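Projects > Ovonari Kitchen > Progress

Progress note to Hunard, 15/12/2021
From: Stamatia Sfakianakis

Short one, sorry, full version with the budget sheet to follow.

Kitchen fit-out mostly done. White countertop in, sink in, yellow wall panels behind. Dishwasher in, racks slide fine. Spent 96 percent of the fixtures line, nothing moved over from other lines. Saria invoice no. 2043 paid, the second one is still with them for a correction (they billed delivery twice).

Kitchen, fit-out stage:
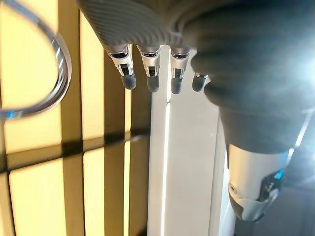
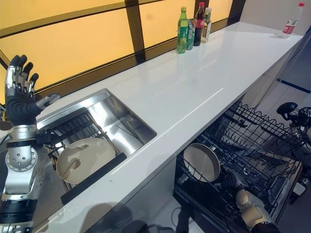
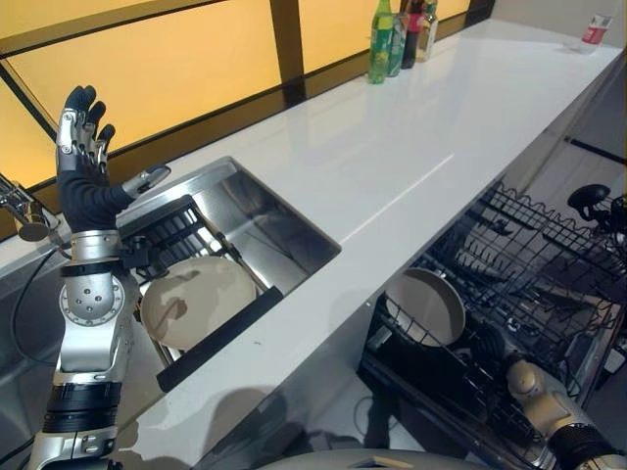 Still open: seal along the back of the counter, needs redoing at the corner. Drawer fronts from Mạch came in the wrong finish, 13 going back, they pay freight. Asked for a firm date, didnt get one yet. Shelf brackets ok.

Dishes: 50 place settings ordered, first boxes unpacked and put away. Rest wait for the drawers, no point stacking them on the floor. Want a second dish rack too, small cost, will take it from sundries unless you object.

Risk is the drawers basicaly. If they slip again we open in March with open shelves and finish after. Can live with that.

Need from you: ok on the sundries item, and a signature on the varation form I sent. Inspection booking depends on the form.

S.S.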